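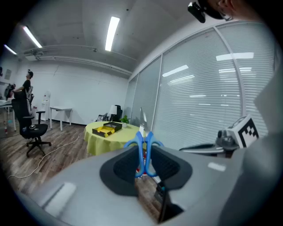
Blue gripper fingers, with a small red object partly hidden behind them.

Looking After Your Old Anime Discs at Home

I have 718 discs in a house that was never built for them, and most are series I bought one volume at a time back when that was the only way to see them. A good many never made it to streaming, or came and went before I'd finished my tea, so I've gotten fussy about keeping the ones I own. These are the habits that have stuck.

Cleaning a disc

Rinse it under lukewarm water first if there's any grit on it. Then take a soft lint-free cloth, the kind you'd use for eyeglasses, and wipe in straight lines from the center hole out to the rim. Never around in circles! I did circles for years and I have a copy of Maluleke, volume 4, that freezes in the same spot every time to show for it. For sticky fingerprints, one small drop of plain dish soap in the water is plenty. Paper towels are too rough, and so is the hem of your T-shirt, however soft it feels. Let the disc dry completely before it goes back in the case.

Getting one out of a tight case

Press the center hub down with one finger while you lift the edge gently with the other hand. If the disc bows, stop and press harder on the hub. The cardboard fold-out sets are the worst for this, and my Trostum box has two trays with all the little teeth snapped off. I moved those discs into paper sleeves with a plastic window and tucked them back inside the box, so it still looks right on the shelf.

Where to keep them

Upright, like books, and away from the window. I had mine over the radiator until one November when Birger Forsberg, my brother-in-law, put his hand on the shelf and asked if I was baking them. They live in the hall closet now – dark, dry, and the same temperature all year. If your closet smells musty, fix that first, and leave 5 inches or so of air behind the shelf.

Labels and lists

Don't put stickers on the discs themselves. They throw off the balance and the glue creeps. I write the number on the case spine with a paint pen and keep the list in a notebook, with a column for who has borrowed what. (Eskil Bråten has had all of Pellik since before he moved, and he knows it.)

The player wants some care too

Dust the vents with a dry paintbrush and don't stack anything on top. My Dekex runs warm, so I give it 30 minutes to rest between long sittings. Check your discs once a year by playing a few minutes from the start, middle and end of each. I do a shelf at a time, usually after supper, and I always end up watching a whole episode.

Recent Tips
Getting candle wax out of a couch cover
How to hide TV cables along a baseboard
Fixing a wobbly bookcase
Popcorn on the stove without the burnt bits

We use cookies to remember your settings. By continuing to browse you agree to our use of cookies.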